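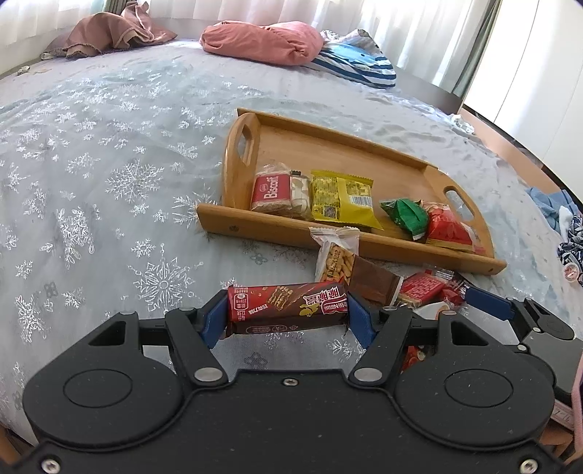 *A hand-held gripper with blue finger pads holds a wrapped wafer bar during the snack tray task. (Photo: Buvach)*

**CORNANO, April** – Buvach, a developer of hand-held grippers and training data for home robots, opened its Cornano site to visitors this month for a day of live demonstrations. Partner firms, local schools and members of the public watched operators carry out household tasks with the company's grippers and tried the equipment themselves.

The program ran from 9 a.m. to 4 p.m. and consisted of 8 stations. Attendance was 84, against 82 registered places.

**Tasks on show**

The stations covered folding, sorting, wiping, table setting and tray loading. Each was laid out in a furnished room with ordinary household goods. No fixtures, guide rails or position markers were used on the work surfaces.

The tray task drew the longest line. It uses a bamboo serving tray with raised sides and oval handle cutouts, placed on a made bed, together with an assortment of wrapped snacks. The operator picks up one item at a time with a pair of grippers and places it in the tray. When the tray is loaded, the items are taken out, set down in a new arrangement, and the next run begins.

The task was selected for two reasons. Snack packaging varies widely in size, stiffness and surface finish, so a grip that suits a wafer bar may not suit a bag or a twist-wrapped candy. A bed is also a soft base. It gives way under load, and the height of an item can change when something near it is moved.

"A rigid table removes a large part of the problem," said Renato Retamal, head of demonstrations at Buvach. "Homes contain mattresses, cushions and rugs. If a system is going to work there, the training runs need to include those surfaces."
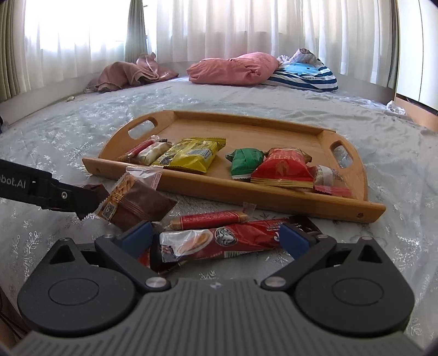
*Wrapped snacks in and in front of the bamboo tray, with the grippers at work. (Photo: Buvach)*

**From hand to robot**

Operators at the stations held the grippers directly. Finger position and hand motion are recorded during each run and later used to train control software for robot arms. Recording by hand allows a task to be set up in any room without installing an arm there.

Visitors who tried the tray task were given a short briefing on jaw control and approach angle, followed by practice on a single item. Most found flat bars lying against the sheet harder to pick up than upright packets. Operators advised them to lower both fingers fully before closing and to take hold of the bar across its width where space allowed.

Over the course of the day, visitors and staff completed 700 recorded runs. Visitor runs were made with the consent of the participants and are stored separately from those made by trained operators.

**Partner session**

The afternoon included a closed session for Lysenko, which assembles the gripper bodies, and Hivell, which supplies software for sorting and labeling recorded runs. The discussion covered pad wear, finger spacing and the labeling of failed grasps. Hivell showed a draft labeling screen in which a dropped item and a missed item are logged as separate events. Buvach will test the draft on the tray and folding tasks before deciding on wider use.

Visitor comments on handle weight and grip size were passed to Lysenko. Several visitors asked for a smaller handle, and a sample is being prepared.

**Further visits**

Buvach will accept group visits to the Cornano site by appointment. Schools and technical colleges may request a session limited to the tray and table-setting tasks. Requests should state the group size, the preferred time of day and any access needs.

**About Buvach**

Buvach designs hand-held grippers and records household tasks for use in robot training. The company is based in Cornano.

**Press contact**

Renato Retamal, Head of Demonstrations, Buvach, Cornano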